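Fledport Bench Rules Pack, Table-Top Edition
Home > Workshop > Safety and Good Practice > Bench Rules 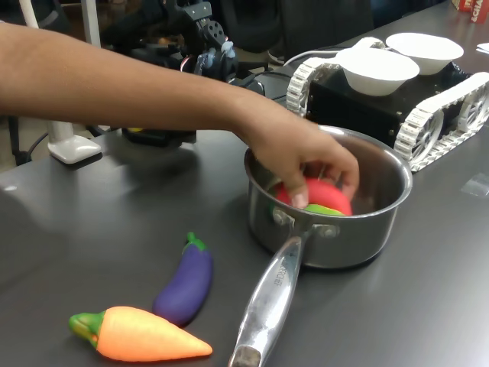 Harpreet Gill wrote to ask whether a small arm really needs rules at all, given that it could barely win a fight with a tomato. Fair question. It has six joints, no manners and a very literal idea of where it was told to go, and the rules are mostly for the people standing next to it.

The pack is for anyone running small arms and tracked platforms on a shared table: schools, clubs, teaching labs, the odd ambitious kitchen. You get the rules, the forms that go with them and a laminated card that will be used as a coaster by February.

What's in the pack
Bench rules booklet, 19 pages, spiral bound
Wall card, A3, laminated
Pad of start-of-session sheets, 99 to a pad
Floor and table marking tape, yellow
Two "Hands In" tags, red, with clips

The rules people ask about most

Hands in, motors off. Before anyone reaches into the working area to set out, move or rescue an object, the arm is stopped and the tag goes on the switch. Whoever clipped the tag on takes it off. Shouting "it's fine" across the room does not count as a tag.

One person calls the start. They say it out loud and wait for an answer from everyone at the table. A nod from somebody wearing headphones is not an answer.

Props are soft, light or cheap. Toy vegetables are ideal. Real pans are allowed if they are empty of anything hot, and handles should be kept out of the arm's sweep. Glass stays in the cupboard.

Mobile platforms count as robots even when parked. If it has tracks or wheels and a battery, it gets switched off along with the arm. Using one as a shelf does not change this.

Cables go away from the side where people stand. Costel Pascu's chapter on cable runs is four pages long and he wanted nine.

Write down near misses. There is a box for them on every sheet. An empty box for a whole term makes us suspicious.

What it doesn't do
The pack will not replace a risk assessment or the manual that came with your arm. It isn't meant for full-size industrial machines, which need proper guarding and someone qualified to sign it off.

Details
Order code: 2094
Booklet text: Rodica Bratu and Costel Pascu
Speed page: slow setting for teaching is 300 mm per second at the gripper, or your maker's limit if lower
Spare pads and tags sold separately
Also fits: Trerwood bench frames (wall card clips on at the back)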